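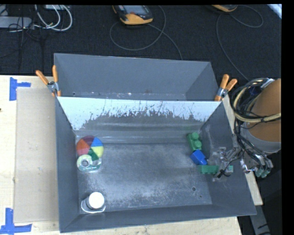

Spring clamps are the best cheap thing I own, and I will bore anyone about them. I started with two from the bargain basket at Trallwood and now there's a whole row hanging off the shelf edge in the workshop (well, the back half of the garage). They hold glue-ups, dust sheets, the radio lead, my shopping list. At the moment a pair with orange handles is on the big grey metal bin, one at each end of the sloping divider, and among the other things in there are a coloured disc with wedges like a pie and a roll of tape still in its package, both in the front part. The back part is empty, which in my house won't last past Tuesday.

Anyway, bins. I love a big metal bin for the bench. Plastic ones go brittle on me and cardboard goes soggy the first time a tin of varnish leaks, but metal just gets scruffier and carries on. Mine is scratched all over the floor and I've stopped minding.

A few things I've picked up along the way:

Have two sections, even if you have to make the second one yourself. Small one at the back for things waiting to go somewhere else, big one at the front for whatever you're using today. Empty the back one before you sweep up.

Check for holes before you tip screws in! I lost a good handful of brass ones that way and was finding them until September. A square of thick card over the gap does the trick, or a bit of old lino if you've got it.

Leave tape in its packet until you need it. An open roll picks up sawdust along both sides and then you get that gritty edge that never sticks down properly. Once it's open I fold the end over on itself — about the width of a thumb — so I'm not picking at it with a fingernail later.

Clamp pads come off. If yours do, a dab of contact adhesive and a night left closed on a scrap of wood sorts them out. I used the Gellow stuff last time and they're still on.

Don't scrub a metal bin with wire wool. It brings up fresh scratches, and those are where mine rusted. Warm water, washing-up liquid, an old towel, then stand it on its end to drain.

Next job is labels for the shelf jars, all 42 of them. I'm putting that off until it rains.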